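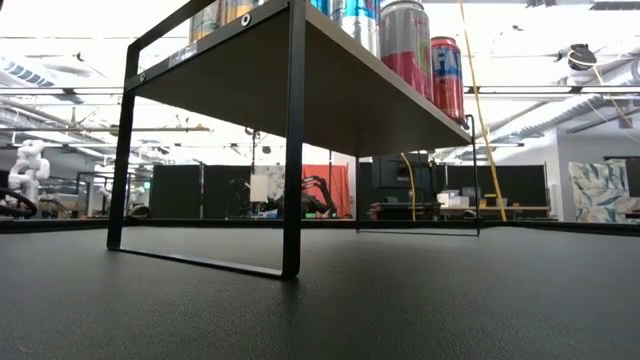 Lurkosix compares grippers and camera positions at Givdale test hall

22/03/2025

Lurkosix has published results from a comparison of gripper fingers and camera positions for two-armed robot workstations. The work was done at its Givdale hall, using drink cans as the main test object.

The company tested two finger designs. The first, called Marín, is a slim pointed finger meant for reaching into tight spaces. The second, called Aden, is wider and has a soft pad on the inner face. Both fit the same gripper body and can be changed with a hex key in a few minutes.

Cans were picked because they are cheap, easy to replace and harder to handle than they look. The sides are smooth, the walls of an empty can dent under light pressure, and the shiny lids give cameras trouble. Lurkosix used a mix of brands and colors so that the control software could not rely on one label.

The comparison covered 700 attempts. Each attempt counted as a success if the can was lifted, moved and set down upright without knocking over a neighbor. Dents were logged separately and did not count as a failure unless the can would no longer stand.

With cans standing apart on an open surface, the two designs finished close together. The difference showed when the cans were packed side by side. There the Marín fingers succeeded in 94 percent of attempts, and the Aden fingers often pushed the next can aside before they had a grip. Lurkosix said it had expected the wider finger to do worse in tight groups, but had not expected such a large gap.

The Aden fingers did better on dents. The pad spreads the load, and operators were able to use a higher closing force without marking the can. Pointed fingers needed a lower force setting and a slower close, and this added time to each pick.

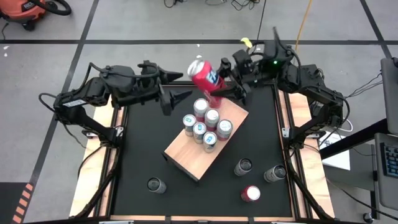 Two-arm work brought a separate set of problems. When both arms reached for the same group, one gripper sometimes blocked the other's approach, and the controller had to decide which arm would wait. An early version let the arm nearest the target go first. That worked well enough on open surfaces but led to long pauses around a full group, with each arm backing off in turn. The current version assigns cans to an arm before the run starts and changes the plan only if a pick fails.

Lurkosix also compared a camera fixed above the work surface with one mounted low and to the side. The overhead view was better for finding cans and planning the order of picks. It was weaker at judging height, mainly when a can was held over another one and the lids overlapped in the image. The side view handled height well but lost sight of cans in the back row. Using both views together gave the best result, at the cost of a longer setup - the two cameras have to be calibrated again any time one of them is bumped.

Lighting turned out to matter more than the choice of lens. Ceiling lights reflected in the lids and were sometimes read as an edge. The team reduced this by shortening the exposure time and did not add any lamps of its own.

The company collected 246 failed attempts in a separate file, which it plans to share with customers who are building similar stations. Most are missed grips, where the fingers closed too high and slid off the rim. A smaller group are cans that were lifted correctly and then tipped over on release. Lurkosix said the second kind is harder to fix, as the gripper has no sensor in the fingertip and the controller cannot tell when the base of the can has touched down.

A fingertip with a simple contact sensor is now being built in both shapes. The sensor adds one cable per finger, and the company is still working out how to route it past the wrist without limiting rotation.

The next round will use the same arms and the same controller, with bottles and small cartons added to the cans. Testing is due to finish in November. Marín fingers can be ordered now in sets of 12, and the Aden version will follow once the pad material has been through a longer wear test.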